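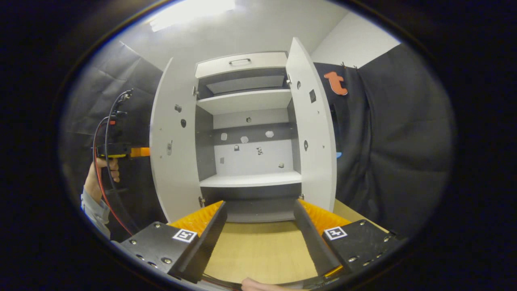

Cisternas, the family furniture workshop directed by Valentina Olivares, presents today its new small cabinet, the Grusby. The cabinet was designed for people who live in one or two rooms and must keep many things in little space. It is white, with two doors that open wide to both sides, so that a person can reach what is at the back without taking out what is in front. Inside there are white shelves, and above them one drawer for the small objects that usually get lost, such as keys, batteries and sewing thread. The back panel is gray – a color that the workshop chose after long discussion, and which makes it easier to see white cups and plates.

The Grusby will be sold from 2/12/18 in the Cisternas shop and by mail order. The first series is of 600 pieces. The price is 112 dollars with delivery, or 49 dollars for customers who bring back an older Cisternas cabinet of any model, also when it is damaged. The old cabinets will be repaired and given to families through the Prerna housing office.

"My father Gervasio made cabinets for big kitchens, and he made them very well," said Valentina Olivares. "But our customers wrote to us that they do not have a big kitchen any more. They have a table, a window and one free wall. We wanted to make a cabinet for this wall."

The design is the work of Salim Wanyama, who joined the workshop in December. He visited the homes of customers during 4 months and asked each of them to show him how they put away their dishes and their papers. From these visits came the decision to place the drawer at the top and to leave the space below it for the shelves.

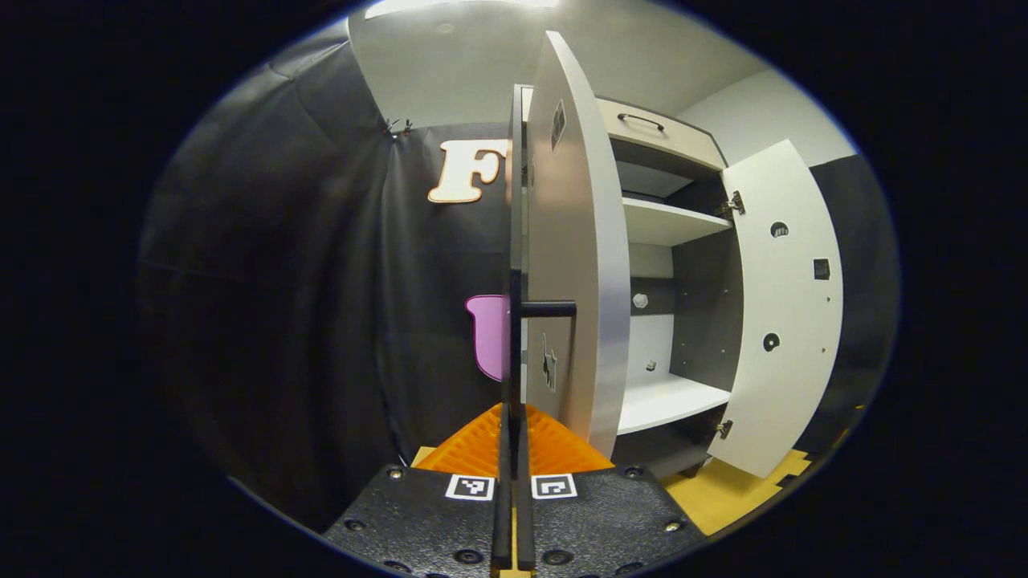 "Many people told me the same thing: they open a cabinet with one hand, because the other hand is holding something," explained Mr. Wanyama. "So the doors had to move easily and stay open. I tried this at home for several weeks with a pot of soup, and my wife was very patient."

Pilar Fuentealba, responsible for the shop, informs that visitors can try the cabinet before they buy it. They are welcome to bring their own plates, boxes or folders and see how these fit on the shelves. The staff will also give advice on fixing the cabinet to the wall, which Cisternas recommends in every home with small children.

Spare handles, knobs and hinges can be ordered separately. They are kept in stock by Trundex, the parts supplier of the workshop, and orders should be sent to Gervasio Farías at the shop address. Please write the model name on the order and say if the part is for the left or the right door.

Journalists who wish to visit the workshop or to borrow a cabinet for a test may contact Pilar Fuentealba at the shop during opening hours.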